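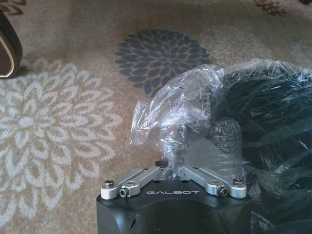

Clear bag on the lounge carpet. See 2.1 to 2.4.

Mellik Furnished Rentals
Room Safety and Condition Checklist, with comments
Unit: 237, Owen Court
Inspected by: Precious Evangelista
February 2026

Key: OK means OK. WATCH means it passed this time and I have my doubts. FIX means somebody has to do something, and the somebody is named where I could get a name out of anyone.

Section 1. Getting in

1.1 Front door opens fully. WATCH
It opens as far as the coat hooks, which were put up behind it by a person who had never seen the door open. No damage to the wall yet. There will be.

1.2 Lock and deadbolt turn freely. OK
The deadbolt wants a small lift on the handle. This was written up in September and described as "settling in."

1.3 Entry clear of shoes, boxes and deliveries. FIX
One flat-packed Terken shelf, still in its carton, leaning against the wall at shin height. The carton has a sticker on it saying it must be stored flat. Tenant says it's waiting for a free afternoon. I have asked that it wait in the closet.

1.4 Entry light works. OK

1.5 Evacuation map posted. OK
It is the map for the floor below, but the stairs are in the same place. New one requested.

Section 2. Lounge floor and items at floor level

2.1 Plastic bags and film kept off walkways. FIX
Clear plastic on carpet is a slip hazard of the purest kind. It is see-through, it has no grip, and it lies on a floor pattern so busy that you could lose a cat in it. The bag on this carpet is big and crinkled, with a loose edge that spreads well past whatever it is wrapping. Move it to a shelf, a chair or a closet. I don't mind which.

2.2 Contents of bags identified. WATCH
Clear bags are supposed to be the solution to this question. What I could tell through the plastic was something large and dark that looks soft and folded, and a gray cylinder with a textured surface. I wrote down "dark item, gray item" and moved on with my life. Tenant to add a label. Masking tape and a pen will do, and no, "stuff" doesn't count as a label. That was accepted last year and we have all had to live with it.

2.3 Bags closed in a way that can be undone without a knife. OK
The film is bunched up in a twist near the top. Whoever bags things for storage, please keep doing it this way. I have cut into one winter coat in my career and I would like to leave it there.

2.4 Bags out of reach of small children. FIX
Floor level is, by definition, within reach of everyone who lives at floor level. Thin film goes up high or in a closed cupboard if there are children visiting. The lease asks whether there are. The box was left blank.

2.5 Carpet lies flat, no raised edges. OK
Beige, with large floral medallions. I walked the perimeter in socks, as the procedure asks, and did not trip. The procedure doesn't say what the neighbors across the way are supposed to think.

2.6 Carpet free of stains and burns. WATCH
The pattern is doing a lot of work. I checked by hand as well as by eye and found nothing sticky. One patch by the radiator feels stiffer than the rest, and I am told it met some Skornier carpet foam that was never rinsed out. Rinse it out.

2.7 No cords under the carpet. FIX
One. It comes out at the far side, behind the armchair, and goes into a lamp. The tenant was proud of this. I explained about heat and wear and the tenant was less proud. Run it along the baseboard with clips. Office has clips.

2.8 Clear route from sofa to door, wide enough to walk in the dark. WATCH
Fine once 2.1 is dealt with. I will not be testing it in the dark.

Section 3. Lounge furniture

3.1 Tall furniture fixed to the wall. FIX
The bookcase has its bracket. The bracket is in a little bag, taped to the inside of the bookcase, where it has held the bookcase to nothing at all for some time. Maintenance to install. I left the little bag where it was, out of respect.

3.2 Chairs sound, no wobble. OK
The armchair creaks. Creaking isn't a fault on this form, or half the building would be condemned, me included.

3.3 Curtains clear of heater. WATCH
They clear it when tied back. The ties are in the kitchen drawer.

3.4 Window opens and stays open by itself. FIX
It stays open with the help of a hardback cookbook. Ask Terken for the replacement stay; they have the part number from the last four times.

3.5 Nothing heavy stored above head height. OK
There was a suitcase. It came down while I stood there looking up at it in a meaningful way.

Section 4. Closets and packed-away items

4.1 Closet door closes. WATCH
It closes if you lean. The closet is where everything from 1.3 and 2.1 is meant to go, so I accept that my own advice is about to make this worse.

4.2 Heaviest items at the bottom. FIX
Arranged the other way up. There is a box of paperbacks on top of a box of Christmas ornaments, and it made a noise when I touched it.

4.3 Soft goods packed dry. WATCH
Can't be judged from outside a bag, so this one goes to the tenant. Before anything gets sealed in plastic, hold it against your cheek. If it feels cool, it's probably damp, and it should hang up overnight. People always do the hand test and the hand test lies.

4.4 Clear bags in good condition, no splits. OK
I use 40-gallon ones for bedding and have never regretted the extra room. Smaller bags get overfilled, then they split along the side seam and you have two problems and a duvet.

4.5 Closet light not touching stored items. OK
It has no bulb, so it isn't touching anything in any way that matters. Bulb requested.

Section 5. Alarms and heat

5.1 Smoke alarm present and tested. OK
Very loud. Apologies to 235.

5.2 Alarm free of covers. OK
It had a shower cap on it in September. No shower cap this time. I count this as progress and have told the tenant so.

5.3 Carbon monoxide alarm in date. FIX
It runs out in 26 days. The form would let me put OK. I know how long it takes us to order one.

5.4 Space heaters, if any, have a tip switch. OK
One, and it shuts off when tilted. Keep it well away from anything wrapped in plastic, including anything that was wrapped in plastic when I left and which I have been promised will be somewhere else by evening.

5.5 Power strips not chained. WATCH
No chain today. There was a second strip on the windowsill, unplugged, with the air of something that had been unplugged recently.

Section 6. Actions

Tenant: shelf carton to closet (1.3). Bag off the carpet, labeled, up high (2.1, 2.2, 2.4). Rinse stiff patch (2.6). Lamp cord (2.7). Swap the boxes over (4.2).

Maintenance: bookcase bracket (3.1). Window stay (3.4). Closet bulb (4.5). Carbon monoxide alarm (5.3).

Office: correct map (1.5). Clips to tenant. Please also look at the coat hooks, or come and stand in the doorway and tell me I'm wrong.

Comments added after circulation

Office: Can 2.2 be closed? The system won't take "dark item, gray item" as an inventory entry.
P.E.: Then the system and I have the same complaint. Leave it open until there's a label.

Maintenance: Bracket is on. Two of the screws in the little bag were for a different bookcase. Used ours.

Tenant: Is it all right if the bag goes on top of the bookcase?
P.E.: Yes, if it's light, and after the bracket, so yes now. If it's heavy, bottom of the closet. You know what's in it and I don't.

Tenant: The ornaments are mostly fine.
P.E.: Noted under 4.2. I've changed nothing on the form, as there's no box for "mostly."

Office: Reminder that inspectors are asked to keep comments to one line each.
P.E.: Seen.

Maintenance: Stay for the window is on back order with Terken. Cookbook to remain in place until it comes. Tenant asks if it can be swapped for a different book, as they need the one with the soups. Approved, same thickness or better.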